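How to clean and refresh a grey worktop mat
Posted by Ridwan Gunawan, 9 March 2019
Filed under: Workroom, Cleaning

A plain grey mat hides a lot. Dust, glue haze and the fine grit that comes off sandpaper all sit on it for weeks before anyone wipes it down, and by then the surface feels rough under paper or cloth. I use mats on every bench at Patside and clean them once a month. The last round was in February. This method suits coated or smooth plastic mats. Don't use it on felt or cork.

You will need
A soft brush
Two cotton cloths
A washing-up bowl of lukewarm water
Washing-up liquid
A heavy board, larger than the mat if you have one
An old bath towel

1. Clear the bench
Take everything off, including the lamp if it stands on the mat. Brush the loose dirt towards you and into a dustpan. Do this dry. Water turns sanding dust into paste and it goes straight into the texture.

2. Wash
Put a small squirt of washing-up liquid in the bowl. Wring the cloth out well and work in strips from the back of the mat to the front, rinsing the cloth after each strip. Go over any rough areas a second time with the brush, using small circles and very little pressure.

Dried glue needs longer. Lay the wet cloth over it for 15 minutes, then push it off with a thumbnail or an old plastic card. Leave the metal scraper in the drawer.

3. Rinse and dry
Wipe again with clean water and the second cloth. Lift the mat, dry the bench underneath and stand the mat on its edge for an hour. If it goes back down damp it will mark a wooden bench.

4. Check the surface
Do this by a window, with the ceiling light off. Light from the side picks out what you miss from above. Put your eye close to the mat and look along it. Fine pale specks are usually dust or the texture of the coating, and a fingertip will tell you which. A broad, soft dark band may be a shallow fold or only a shadow, so move your hand or the lamp and see whether it shifts.

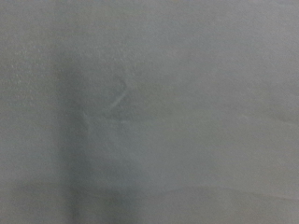
5. Flatten any folds
Lay the mat face down on the towel in a warm room. Put the board on top and weigh it down evenly with books. Leave it for 5 days. A soft fold normally goes in that time. A sharp crease can be made less obvious, but it rarely goes completely, so turn that end of the mat to the back of the bench.

Don't use an iron, even on low. I ruined a mat from Prustness that way, and the coating came off on the tea towel.

Storing spare mats
Keep them flat under a bed or on top of a cupboard. If they have to be rolled, roll them loosely with the working side out and tie them with tape. Elastic bands leave a groove.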